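Grollbridge library is open again, and I was in the queue
Posted 6/30/23

Well, it's back! After more than four months of driving over to Lalorwood every time I wanted something to read, I walked down the hill this morning and went into our own library by the front door like a normal person. They unlocked at ten and there was already a line as far as the chemist, mostly people with bags of books they'd been sitting on since February.

If you've moved here recently, the short version is that a pipe burst in the roof over a cold weekend and the water came down through the local history room and into the main lending area. I remember the skip outside, and I remember not wanting to look in it. The final count, which went up on a sheet of paper by the desk today, is 3,213 books lost. Another 608 were dried out and saved, and those have a little green dot on the spine so you know what they've been through. I've borrowed one, a fat paperback on canal boats with pages gone as wavy as crisps, and I'm very fond of it already.

The building work was done by Ramasamy, the same firm that did the primary school roof, and I have to say it looks lovely. New ceiling, new lights, and carpet in a sort of mossy green that won't show the mud. The big change is that the enquiry desk has gone from the middle of the room to the side by the window, so you now walk straight in to the new books. I kept heading for where the desk used to be. So did the man in front of me, and we both ended up asking a shelf of cookery for help.

Beatrice Kinyua, who has run the branch for 12 years, said a few words before she let us all loose. She thanked everyone who'd taken boxes of books into their spare rooms (I had two, and the cat slept on them) and said the thing she'd missed most was the noise. "I've been working out of the back of a van since the winter and it's been very peaceful and I've hated it," she told us, and got a proper cheer.

The mobile van stops today, by the way, so if you've been using the one outside the Godenetti café you'll need to come in from now on. Anything you borrowed from the van can go back to the main desk. There are no fines on anything that was out when the flood happened, however late it is, and Beatrice was very firm that she means it. One chap was handing back a whole set of detective novels and looked as if he'd been let off prison.

The local history room is the one bit that isn't finished. The shelves are in but most of the collection is still away being treated, and Ourania Zacharopoulos, who looks after it, reckons the parish maps will be the last to come home. She did show me the old tithe book, which had been on loan when the pipe went and so missed the whole business. If you have old photos of the town, especially the market or the railway yard, she would love to copy them and give them straight back. Bring them in on any morning and ask for her.

Story time is back too, with Robel Fikre doing the voices as before. My neighbour's little boy has been asking about it every single week, so there's one household that will be getting its mornings back. The knitting group has its old corner, the chess lot have been moved upstairs and are grumbling about the steps, and there are new study tables which you can book for an hour at a time. I counted up the sign-up sheet for the reading group because I'm nosy and a member, and we've got 57 names down, when we used to be lucky to fill one table. I've no idea where we're all going to sit. Booker Mbeki is splitting us into a daytime group and an evening one, and he wants to know which you'd like by the end of next week, so do tell him!

There was a bit of muttering about the computers. There are fewer than before, and the printer wasn't working when I tried it, though Boyang Cheng had the lid off and seemed quite cheerful. I'd leave your boarding passes for another day. 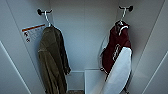
Opening hours are the other bit of good news, as the library will now stay open two evenings a week, and that's what the reading group had been begging for. You can come straight from work and not have to gobble your tea first. The place for coats is a narrow grey recess, like the inside of a wardrobe, and the hooks are set up high, one on each side wall, with a white plastic hanger on the left-hand one. I'm five foot nothing, so somebody tall will have to hang mine up. The first late evening is next week, the kettle will be on, and Beatrice says to bring a mug if you've got a favourite, as most of the library's went in the skip.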